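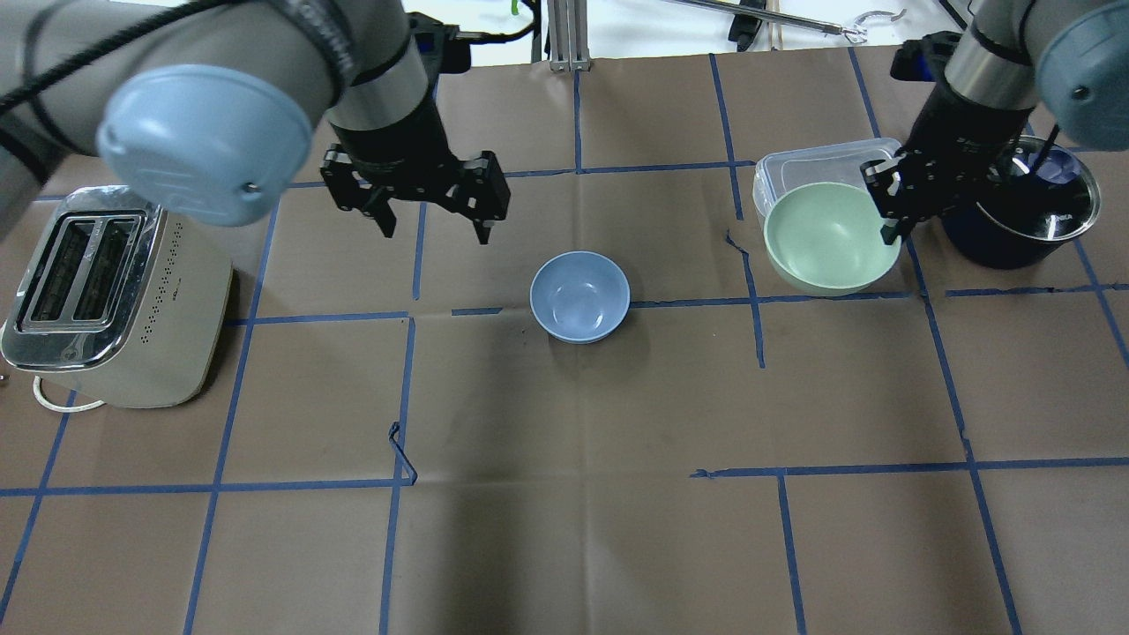
Mouse droppings in kitchen cabinet, do I throw out all the food??
Posted by Jasmina Nikolaidis, January 2025

Hi all. Found droppings in the bottom cabinet last night, behind the rice. Renting, third floor, Kaltthorpe building. Emailed the landlord, nothing back yet. One bag of flour has a corner chewed so thats gone obviously. But the rest? Cans, sealed pasta, cereal box that looks ok. Also can I just vacuum them up or no. Have a toddler so kind of freaking out.

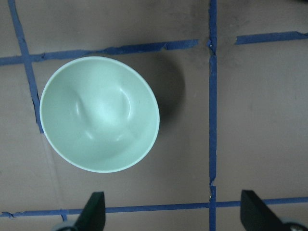 Tiziana Pellegrini
Do NOT vacuum or sweep dry, it puts the dust in the air. Gloves, open the windows for a half hour, spray with bleach and water, let it sit, wipe with paper towels, bag it. Then wash every dish that was in there, hot water and soap, even ones that look clean. An empty green bowl like the one above can look spotless and still need washing. Cans are fine, wipe them down. Anything in cardboard or thin plastic, toss it. I lost $58 of groceries that way in December, still cheaper then being sick.

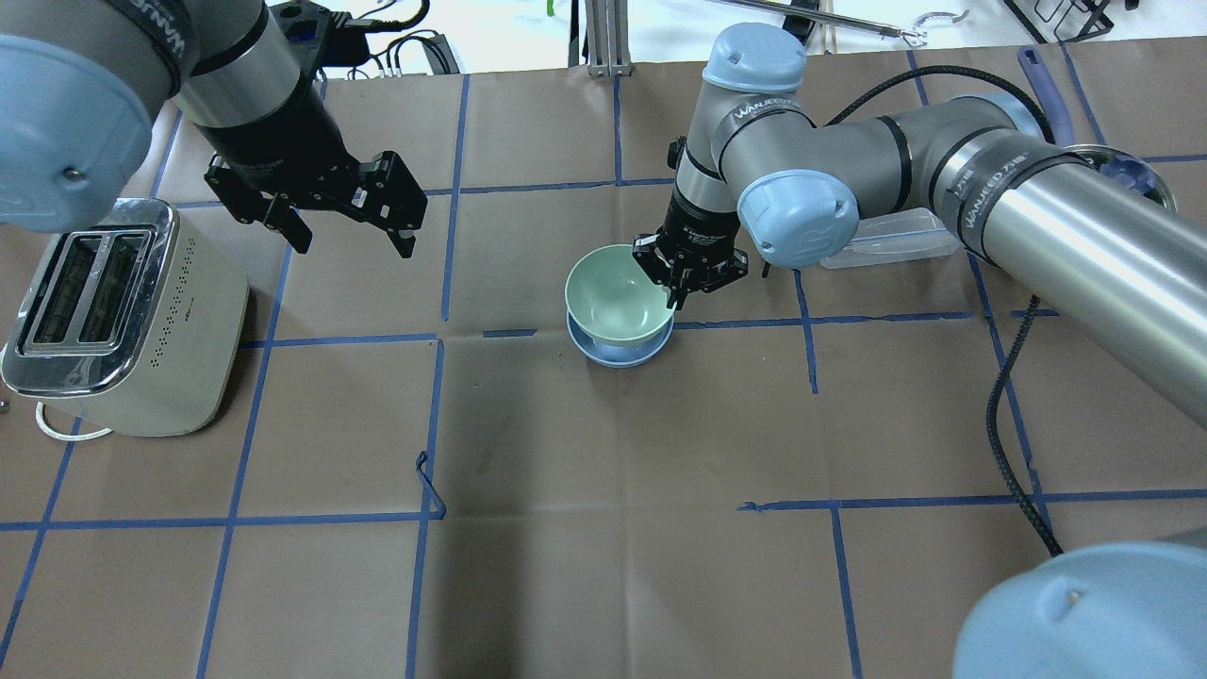
Green bowl, light blue dish underneath.

Stellan Aasen
get a cat

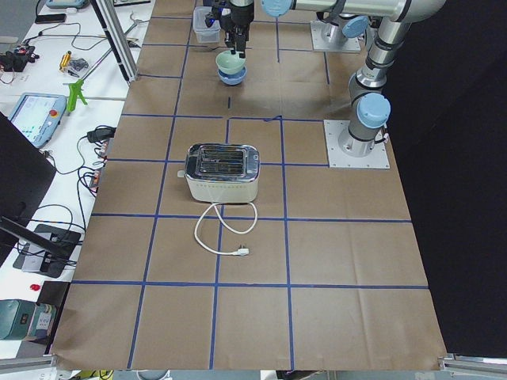 Stellan Berge
Agree with Tiziana on the cleaning. Also look behind the stove and where the pipes go in, thats usually the way in. Steel wool plus caulk. Pull out the crumb tray on the toaster too, they love that. Snap traps along the wall, peanut butter, out of reach of the kid. And write to the landlord again, keep copies. If no answer in 7 days call the city. Took me 2 calls but they did send an inspector.

We use cookies to improve your visit. By continuing you accept our cookie policy.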